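Virkeck Sky Diary for Phone and Tablet

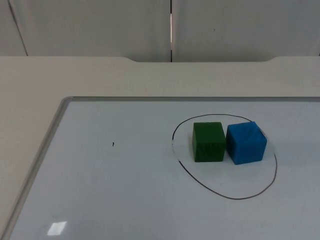

Does the app need an internet connection to work out a birth chart?
Charts are calculated on the device, so you can make one with the phone in airplane mode. The only part that goes online is the place search, and you can skip that by typing in the latitude and longitude yourself.

Overview

Sky Diary is an astrology app with a daily journal built in. You enter a birth date, a birth time and a birthplace, and the app draws the chart and keeps it. Each day after that it lists the planets that are making an angle to something in your chart, and leaves a space under each one for you to write a few lines. When the same angle comes up again, the app shows what you wrote the last time.

The app was written by Chiến Quách, who also did Trurnden, a planetary hours clock for older phones. Trurnden users can bring their saved places over from the Import screen. Alarms do not carry over and have to be set again.

What it does

Birth charts. You can store up to 800 charts. Each has a name, a folder and a notes field. Charts with no known birth time can be saved with the time left blank, in which case the houses and the rising sign are left out and the Moon is given as a range of degrees.

Daily list. The list opens on today and can be moved forward or back with the arrows. Tap an entry to see when the angle starts, when it is exact and when it ends. Angles from the Moon are hidden at first, as they change every few hours and fill up the page. Turn them on under Settings, List, Fast Bodies.

Texts. The app comes with 2,772 short readings, covering planets in signs, planets in houses and angles between planets. They are in English only. Any reading can be replaced with your own wording, and a long press brings the original back.

Diary. Entries can be searched by word, by planet or by month. Search "Saturn" and you get every entry written under a Saturn heading, oldest first. Entries are plain text. Photos cannot be attached in this version.

Retrograde calendar. A year view shows the stretches when each planet from Mercury out to Pluto is retrograde. The days on either side when the planet is nearly still are shaded lighter.

House systems. Placidus, Koch, Whole Sign, Equal and Porphyry are included. Placidus is the default. A chart keeps the system it was made with until you change it, even if you change the default later.

Reminders. Pick up to 14 angles and the app will send a notice on the day each one is exact. The notice arrives at 7:30 a.m. unless you set another time.

The Pintér wheel

Most phone apps shrink a paper chart wheel until the symbols run into each other. Sky Diary has a standard wheel, and it also has one called the Pintér wheel, which pulls crowded planets apart and joins each one to its true degree with a short line. It takes some getting used to if you read angles by eye. You can switch between the two with the button under the chart, and the app remembers which one you used last.

Both wheels can be saved as a PDF. The page has the wheel at the top and the list of positions below it. There is no watermark.

Comparing two charts

Choose a first chart, tap Compare, and choose a second. The second chart is drawn around the outside of the first. The table below lists the angles between them, closest first. You can set how wide an angle is allowed to be, in half-degree steps. The compare screen does not give a score or a percentage.

Privacy and backup

Diary entries stay on the device. There is no account to sign up for and the app shows no ads. Backups are made by hand from Settings, Backup, and are saved as a single file wherever you choose to put it. You can lock a backup with a password. A lost password cannot be recovered, so write it down somewhere.

To move to a new phone, make a backup on the old one, copy the file across, and open it from the same screen. Restoring replaces whatever is already in the app.

Skaria add-on

Skaria is sold separately inside the app. It adds secondary progressions, solar returns and lunar returns, along with a search that finds the next date a planet reaches a given degree. It is a one-time purchase and covers every device on the same store account. If you only want the daily list and the diary, you do not need it.

New in version 3

The November update brought in the retrograde calendar, folders for charts and a dark background for the wheel. It also fixed a fault where charts for places south of the equator printed with the house numbers in the wrong order. Charts made before the update are corrected when you open them.

Known problems

Places that changed their daylight saving rules partway through a year may show the wrong clock time on the chart. Check the time zone line at the bottom of the entry screen and change it by hand if it is off.

On small screens the compare table has to be scrolled sideways.

Large text settings can push the Save button off the diary screen. Turning the phone on its side brings it back.

Support

Use the Contact form in the Help menu. Please give the app version and the phone model. If the question is about a chart, include the date, time and place exactly as you entered them. Messages are answered in English or Vietnamese.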